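Hand-held gripper work: is there an accepted rule for where the object should start and when to throw a take out?

Posted in Automation > Good Practice

I'm writing the house rules for our demonstration bench and I'm stuck on two of them. We use a pair of hand-held grippers, and the current task is a stapler on a plain table. 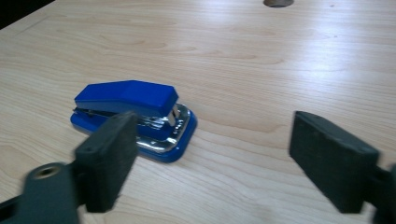
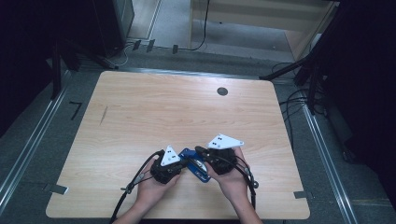 Same bench in both: the blue stapler in the first, a blue object held between the grippers in the second.

Reading time: 2 min (633 words with replies)

My first problem is the starting position. One of our two shifts puts the object down anywhere within reach. The other shift uses the same spot every time and says that is what the old Nellard instructions called for. I have read those instructions and they only say "a repeatable start," which each side takes as proof that it is right.

My second problem is bad takes. If an operator fumbles the object and then recovers, do you keep the recording, mark it, or delete it? We have 3000 takes to deliver and people are deleting them on their own judgment. I have no record of what went or why.

I would rather copy a written standard than make one up. Does one exist?

willstead_bench

Nelli Mäkelä

I don't know of a published standard that goes down to this level. The general robot safety standards cover guarding, stopping and risk assessment. They won't tell you where to put a stapler. Most places have a house document, and it matters more that both shifts follow the same one than whose version you choose.

On starting position, "repeatable" and "identical" are different things. We write a start list before the session, with a position and a direction for each take, and the operator works down the list. You get variety and you can still say afterward what the start was supposed to be. If you leave it to people to put things "anywhere," they drift to the spot that is easiest for their stronger hand within an hour. Put the hard reaches on the list on purpose.

On bad takes, operators should not have delete rights at all. They stop the take, pick a code and go on. Our codes are:

Clean
Recovered (slipped or missed, then finished)
Failed
Void (wrong object, cable caught, tracking lost, somebody walked in)

Whoever prepares the set decides later what to use. Recovered takes are often wanted. Void takes are kept for a set period and then removed by one named person, with a line in the log.

A few other rules from our sheet that you may want:

Check both cables for slack before the first take and after every break.
Wipe the finger pads at the start of the shift and write down any pad change.
Keep the marker plates clean and uncovered. If one gets knocked, stop and recalibrate before the next take.
Nothing on the table except what the task calls for.
Change operators at the end of a block, never in the middle.

Put a version number on the sheet and record it with each session. We went through 7 versions at Sosstead before it settled down, and without the numbers I could not have told you which rules a given session was run under.

tapeandtally

Just mark the start spot with tape and be done with it. Worked fine for us. If they drop it, do it over.

echevarria_floor2

The tape advice is OK for a quick demo but I would not do it for a set that size. The tape is in view the whole time, and every take starts from the same place. If you need a reference, mark the edge of the table and measure in from that.

I agree with Nelli on delete rights. At Echevarría we had the same trouble, and taking the button away fixed most of it. The rest was operators not being sure what counted as recovered. We wrote one sentence: if the object left the fingers when it wasn't meant to, and the task was still finished, it is recovered. Print that and put it where they can read it without letting go of the grippers.

Also ask whoever is receiving the takes. They may already have a rule about failed ones in the contract, and theirs overrides yours.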